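3.2 The desk room and the drawer beside it

I want to spend some time on furniture before I get to the sorting itself, because the furniture ended up mattering a lot more than I thought it would when we planned this study. Our question was simple enough: where do people put a drink down in a small room, and where does it go when the desk has to be clear again? I had pictured the answer as a matter of habit. Then I started reading the room notes, and habit kept losing to the shape of the desk.

The room we call Hurncombe is the smallest of the ones we looked at. It has a long white desk with a curved cutout along the front, and a tall gray unit standing right behind the far end, so close that the corner of the desktop nearly covers the lower part of it. Yolanda Calloway, who did most of the coding with me, kept writing "squeezed corner" in the margin of her sheets, and the name stuck (we use it in Section 4 too, so please bear with us). There's a door next to the tall unit and a small black trash bin on the floor beside it. The rest of the wall by the desk is bare. No shelf, no side table - if you have a bottle in your hand, you have very few places to leave it.

Figure 8 gives two views across the room and two looking down on the corner. 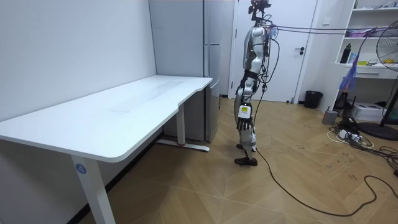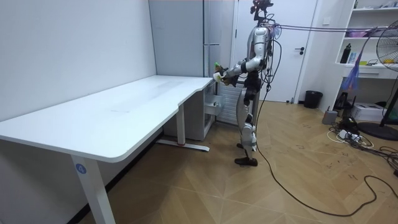
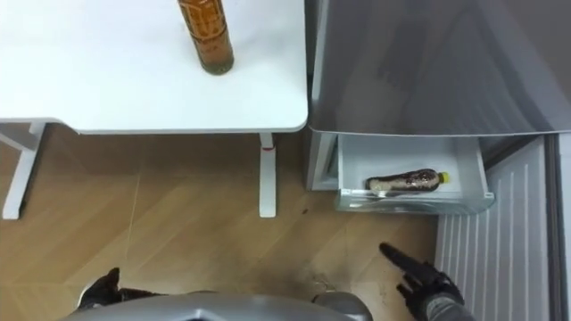
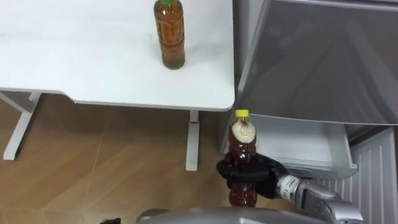
Figure 8. The Hurncombe room: the white desk and its squeezed corner. In the third view, one bottle stands on the desk and another lies in the open drawer.

What I love about the third view is that you get both of our categories in one go! The bottle on the desk is upright and we coded it "parked." The one in the drawer is on its side, yellow cap to the right, and we coded it "stowed." We had a long argument over whether lying down should count as a separate code. Aníbal Ayala said it should, on the grounds that people feel differently about a bottle they can't grab by the neck, and he may well be right, but with only 27 stowed items in the whole set we'd have been slicing things very thin. We kept one code and wrote the position into the notes.

The fourth view is a plainer case. A bottle with a green cap stands near the back edge of the desk and we coded it parked, with "back edge" as the location. Back edge turned out to be a popular spot in our notes across all 12 rooms, and I have a soft spot for it myself (my own desk at home is a row of mugs along the wall). It keeps the front free for elbows and paper, and the curved cutout in this desk makes the front feel even more like working space.

The drawer was harder to handle. On our first pass I had lumped it in with the desk, as if it were desk storage, and Soledad Blackwood caught that when she checked my sheets against the floor plan. We went back and split "drawer" from "desktop" everywhere, the Drincombe rooms included, which took most of October and changed three of the totals in Table 2. I'd do that part differently next time - draw the zones on the plan first, then code.

One limit to mention before moving on. We coded where things were, and we didn't ask anyone why. Section 3.3 takes up the larger rooms, where the desk stands clear of the other furniture.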